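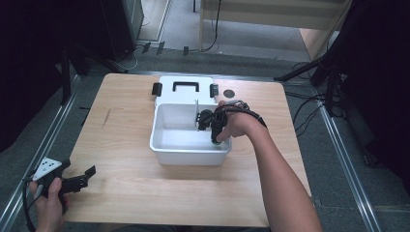
Handout 7, p. 1

STORAGE AND HOUSEHOLD RECORDS
Notes for week 7, Daranee Yensuk
(corrected 12 March 2020, old version had the wrong reading for part 3)

Recap from last time: what a household keeps vs. what it throws out. Papers first, then objects. Today mostly papers. Objects come back in May with Britt-Marie Vik, she is doing two sessions, please read ahead for those.

1. Why people keep paper

Proof (deeds, receipts, tax). Memory (letters, school reports). Habit. Most of what ends up in a family collection is habit, and historians have done very well out of it.
Example: the Solheim papers. Farm family, three generations, kept every feed bill. No diaries at all. We know what they paid for oats and nothing about who they married for love.
Compare the Panum letters, opposite case. 400 letters, hardly a price in them. You cannot write the same kind of history from both. Think about that for the essay.

2. Survival

Who decides? Usually one person, often a daughter or daughter in law, usually after a death, usually in a hurry. Decisions made in a week about 60 years of paper.
Common pattern:
- legal papers kept
- photos kept, names on the back or not
- letters kept if tied up, tossed if lose
- accounts tossed first
So accounts are underrepresented in what archives hold. Remember this when someone tells you a family "kept no books". Maybe they did.

Also: order. Original order matters more than students think. A bundle tied together by the owner is evidence. Once you sort it by date you have lost that for good. Write down the order BEFORE you touch anything. Pencil only.

3. Containers

Short section, we ran out of time last year as well.
Trunk, hatbox, biscuit tin, desk drawer, later on plastic boxes with clip lids. Container tells you how often things were looked at. Top of the wardrobe = almost never. Kitchen drawer = all the time, and it shows, grease and tears.
Plastic: cheap, light, keeps out mice. Problem is damp sealed in with the paper. Check for smell, check for rusted paperclips. If you find either, stop and ask.
Dividers are worth a note in your description. Somebody meant to separate A from B, even if both sides have since been filled with the same junk.

4. Describing a collection

Minimum for the assignment:
Title
Dates (first and last, and say if there is a gap)
Extent, in boxes or folders, not "a lot"
Who made it
How it got to you
Condition
One paragraph on content. ONE. Last year I had four pages from somebody on a set of gas bills.

Do not guess at relationships. "Signed Aunt Inga" is fine. "Written by her aunt" is not, could be a neighbor, people called everybody aunt.

5. Privacy

Living people. Medical stuff, debts, adoption. If you bring in material from your own family, ask first and get it in writing. A form is in the folder by the door.
Quoting: short quotes OK with permission. No full letters in the appendix.

Reading
Course pack, chapters 4 and 5. Skip the section on microfilm.
Vik, "Drawers and Tins" (photocopy, some pages are faint, better copy comming)

Assignment
100 words on one container of paper at home, for next class. Doesn't have to be old. Then the essay, 3000 words including notes, topic to me before you start writing.
Question to start from: what would a stranger get wrong about your family if this was all they had?

Room change for the seminar group, see the board outside the office.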